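Hanging towels so they dry

A hand towel that sits in a lump on its bar stays damp in the folds, and by the second day it smells. Most of the towels people throw out for smelling have nothing wrong with them. They need washing properly and hanging with more care.

Start with the bar. It should be a bit longer than the folded towel is wide, so that both ends of the rod can be seen once the towel is on. If you are putting up a new one, leave a hand's width of clear wall on either side, and keep it away from the shower spray. Ours in the Ulley house takes one hand towel or one small bath towel. Two on the same bar will not dry.

Shake the towel out hard before it goes up. Fold it once lengthways if the bar is short, otherwise leave it at full width. Put it over the rod, then take hold of the two bottom corners at the front and pull down until the creases drop out. Do the same at the back. The front can hang lower than the back, but each side should have a level bottom edge. If one side is hanging lower than the other, slide the whole towel along a little and pull again.
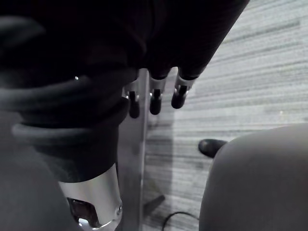
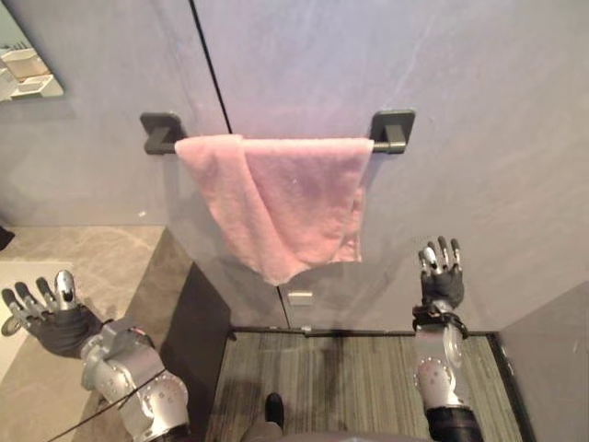 Halima Mbwambo
10/27/22

Terry towels hold a lot of water in the loops, so spread matters more than it does with a flat weave. A rumpled corner can still be damp when the rest is dry. Feel along the lower edge before you take it down to put away.

For washing, 2 level spoons of soda crystals in with the powder will shift most smells. Leave out the softener, it coats the loops and the towel stops soaking things up. Wash new coloured towels on their own the first time, as pinks and reds can run.

Wipe the bar and its brackets with a damp cloth when the towel is off for washing. Dust and fluff collect along the top of the rod and go straight on to the clean towel.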